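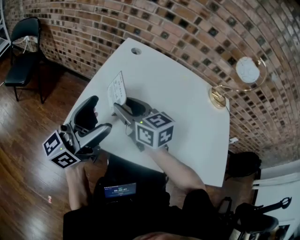 4.2 Failure case: marker dropout during card pickup

Figure 4. Card task at the Druver site, both hand-held grippers over the table, card at the right gripper. Marker cubes sit behind the fingers on each unit.

The fault in this section cost us most of February. We report it in some detail as we have not seen it written up and other groups using cube-tracked grippers will likely hit it.

Setup as in Section 3. Operator works two hand-held grippers at a white table, head camera looking down, pose of each gripper recovered from the square markers on its cube. Gripper opening logged separately over the cable. Task is to pick up a small printed card (Figure 4), turn it over, put it down again. Short task, a few seconds a go. We recorded 965 episodes with the Imer grippers before anyone looked hard at the pose traces.

Symptom. In 484 of the 965 episodes the right gripper pose froze for a stretch and then jumped. The jump was small enough in most cases to slip under our velocity filter. Left gripper much less affected. No warning in the log, status light on the gripper green the whole time. The light reports power and the data link only, it knows nothing about whether the cube is being seen. Operators took green to mean all good. So did we, and the operator sheet said as much, which was our mistake.

When the traces were played back on the arm (Dostora controller, default limits) the result was a hard lateral move close to the table surface. Twice the fingers hit the table. One finger pad tore and had to be replaced, and the wrist went into protective stop on the second hit. No one was inside the marked zone either time. We stopped all replay after that and did not resume until the checks below were in place.

First guess, wrong. We blamed the background. The brick wall behind the table is full of small dark square recesses, row on row, and to a marker detector that looks like a lot of candidate squares. Reasonable thing to suspect. We hung a plain sheet over the wall and re-ran a short batch. False candidates fell to almost nothing but the freezes carried on just as before. The detector was throwing the brick squares out at the decoding step, as it should. All they cost us was processing time.

Second guess, partly right. Glare off the tabletop. Lowering the overhead light helped a bit on the episodes where the cube was tipped toward the table. Did not explain the rest.

Actual cause. Two things together.

(a) The forearm. To get the right jaws onto a flat card the operator rolls the wrist inward and drops the elbow. At that angle the forearm or the sleeve covers a good part of the cube from the head camera. Often one face is left in view, seen at a steep angle. A single face at a steep angle gives two pose solutions that fit the corners nearly equally well, and the solver flips between them.

(b) The hold-last behaviour in our own tracking code. When the two solutions disagreed, the tracker (Lu, version 2) kept the last accepted pose and carried on writing it out with fresh timestamps. Nothing downstream could tell a held pose from a measured one. This was put in early on to smooth over single dropped frames and never given a limit. Once the arm moved clear and a second face came back, the pose snapped to the true value. On replay, that snap is the lateral move.

Either one alone would of been harmless, or at least obvious. Together they made data that looked clean.

Why the left gripper was mostly fine: in this task the left hand does little until the card is turned, and it is held lower and out to the side where the arm does not cross over the cube. Operators who led with the left hand showed the pattern the other way round, which was what finally pointed us at the forearm.

Fixes. Hold-last is now capped at 2 frames, after which the pose is written as missing. Every pose carries a flag for how many cube faces it came from. Single-face poses at steep angles are rejected unless the gyro in the gripper agrees with one of the two solutions. Any episode with a gap longer than 4 frames while the jaws are closing is dropped. On the robot side, replay now runs with a speed limit near the table and the controller refuses any trace with a step above that limit, instead of trying to follow it. We also added a tone, seperate from the green light, that sounds while a cube is lost. Operators disliked it. They did change their grip within the first session though, elbow out, cube turned more toward the head.

Re-checking the old data. We ran the new rules over the original recordings. All 484 affected episodes were removed from the training set and are not used for any result in Section 5. We tried to repair some by interpolating across the gap and gave up, the gap tends to fall right at finger contact with the card and that is the part a policy most needs.

Limits. One task, one room, one camera height. We did not try a second camera, which would probably make the whole problem go away at the price of another calibration. Thicker objects were not affected in the few trials we did, the wrist stays more upright, but we have not tested this properly. Sleeve type likely matters also; we did not record what operators were wearing and should have.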